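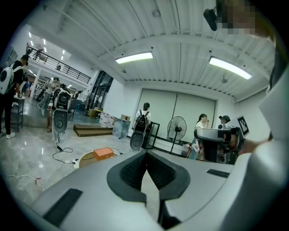
Attachment 1 of 2: gray gripper, open jaw, hand at right

Ticket 3203: Softener regenerating every night
Product: Ilell water softener, Korby control valve
Opened: 23/02/2023
Status: Reopened by customer

Customer wrote:
Reopening this. Your last reply said the problem was "most likely high household use." There are two of us. The display says we used 245 gallons yesterday, and the city meter on the outside wall moved by less than half of that. One of them is wrong and I doubt it's the city's.

What I did, in order:
Set the clock again. No change.
Set hardness to 9, as your manual says for our area. It was on 8. No change.
Pulled the plug for ten minutes. It came back up and ran a full cycle that same night.
Turned off the main and watched the display. It still showed flow.

I'd like someone to explain the last one to me without using the word "calibration." 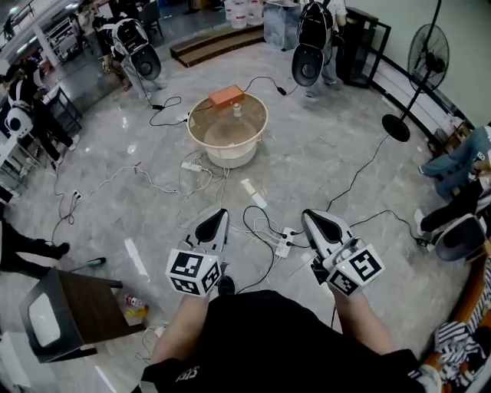 The salt is down again too. I filled the tank on Ritchie pellets and it's already past the halfway line. Last September a bag lasted the whole month, on the same settings.

Support replied:
Thank you for the details. Please run the Skumance self-test (hold both arrows until the screen blinks) and send us the code. A flow reading with the main closed can point to the meter cable. Please also check that the bypass is fully in Service.

Customer wrote:
The bypass is in Service. It was in Service the last time you asked. The self-test says PASS, so either the cable is fine or the test doesn't look at the cable. Which is it? I'm not paying for a visit until I know. For now I have it on manual and I'm starting the cycles myself.

Support replied:
The self-test does not check the cable. Sending a replacement, no charge. Ticket stays open until it's fitted.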